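Chapter 9
Paper, Pulp and Card: The Materials That Carry Our Things

Before you read this chapter, have a rummage through the kitchen drawer or the cupboard under the stairs, wherever it is that your household keeps the things that are too useful to throw out. There will very likely be a folded paper bag or two in there, perhaps a gift bag that has already been to several birthdays, and somewhere near the bottom an egg tray that somebody once meant to use for seedlings. All of these belong to the same large family, and it is a family we shall be getting to know rather well over the next 20 pages.

In Chapter 8 we followed a log from the forest to the pulp mill and left it there as a sort of thin grey porridge of fibres and water. Now we can ask what becomes of the porridge. Spread it out flat, drain it, press it and dry it, and you have a sheet. Sheets can be printed, folded and glued, and a surprising share of what we set out for a party tea starts its life in just this way – the cups, the napkins, the bag with the present in it.
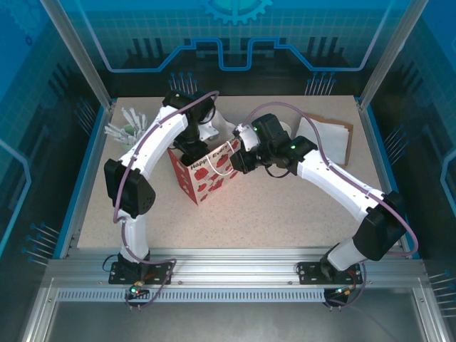 Printing deserves a word of its own, as it is so often the part we notice first. A plain white paper is a friendly surface for ink, and a cheerful pattern in red or a few words of good wishes will turn a very ordinary carrier into something people like to keep. The Brunham mill, which we shall visit in section 9.3, makes one grade of white paper for exactly this purpose and sends most of it to a bag maker at Berncombe, where 3000 bags can be folded in a single shift.

But a sheet is only one of the things you can make. If the wet fibres are drawn on to a shaped mesh instead of a flat one, they settle into every dip and corner, and when the water has gone the shape stays behind. We call the result moulded pulp. You will know it by its fuzzy feel and its dull, biscuity colour, and by the soft ridges that help a thin wall to hold its form. It is light and it is kind to fragile goods, though it does have its limits, and once the fibres have been pulled apart at one point a tear may travel some way from there. 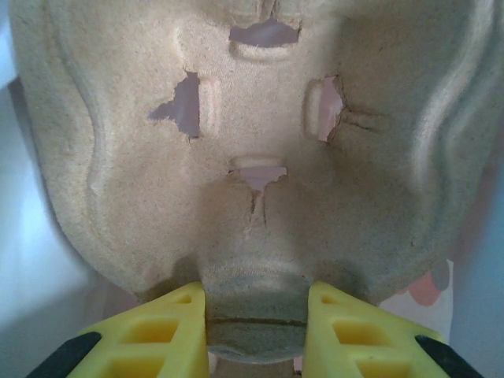

Fig. 9.2 Moulded pulp with ragged holes and a narrow split. Note the raised ridges and the fibres along the torn edges.

Look closely at any torn edge of this kind and compare it with the edge of a cut sheet of writing paper (Activity 9A, page 203, will help you do this with a hand lens). The pulp edge is hairy and uneven. The fibres are long, they lie in all directions, and they let go of one another a few at a time, so that the tear wanders about.

Paper that has to carry a load is treated differently again. A gift bag is usually made from a heavier sheet than a napkin, and the handle is very often paper too, twisted tightly into a cord. Twisting is an old trick, and you can try it for yourself with a strip of newspaper – pull the flat strip until it breaks, then twist a second strip and pull that.
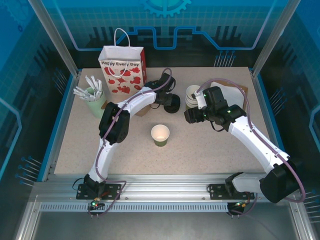 Cups bring us to a problem we have been putting off, namely what happens when paper meets something wet. Left to itself, an untreated sheet soaks up tea quite happily and then gives way. A paper cup therefore needs a lining or a coating, and the choice of coating has a great deal to do with whether the cup can be recycled afterwards. We shall take our time over this in section 9.5, where you will also find the results of the Hultelance trial, in which 288 cups with different linings were filled and left to stand overnight.

Keep your collection from the kitchen drawer handy as you go along, and do add to it if you can. You will need at least one printed bag, one piece of moulded pulp and one paper cup for the first activity, which begins on the next page.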